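Subject: Re: [evelport-dyers] Madder going brown on me

Garba Iyamu wrote:
> Tried the Starevura madder on Monday and got a lovely red for
> ten minutes, then it went the colour of old tea. Is it our water?
> Also, does anybody still bother with a second mordant?

Hi Garba, and hello all,

Old tea is nearly always heat, I reckon! I had the same with my first 2 batches until I borrowed the Pelkonen thermometer and saw how far over I'd gone. Keep it well below a simmer and go off and do something else (I weed).

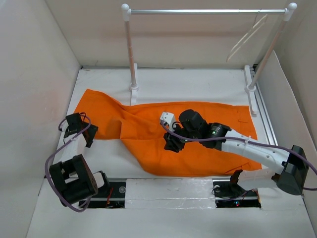
Water matters too, mind. Evelport's is hard as nails and madder likes that, but weld over the top can shove everything towards orange. If orange is what you're after, then a big cloth like the one up there is a handy thing to hold your samples against, and look in the folds as well as on the flat bits, as the colour reads quite differently. I always judge mine by the back door, never under the kitchen bulb.

As for a second mordant, yes, I do on cotton, no on wool. Leave it overnight between the two. I've got around 6 skeins drying now from the Ovivness roots and the cotton ones are miles better for it.
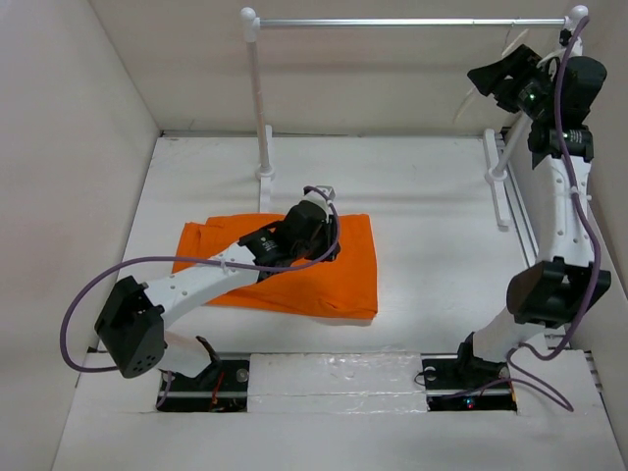 Oh, and chalk! A pinch in the pot if you're using rainwater. Someone on here had an old recipe dated 1659 that used bran instead, could they post it again please? I've lost my copy.

Bring the tea-coloured one in April, I might swap you for it.

Jo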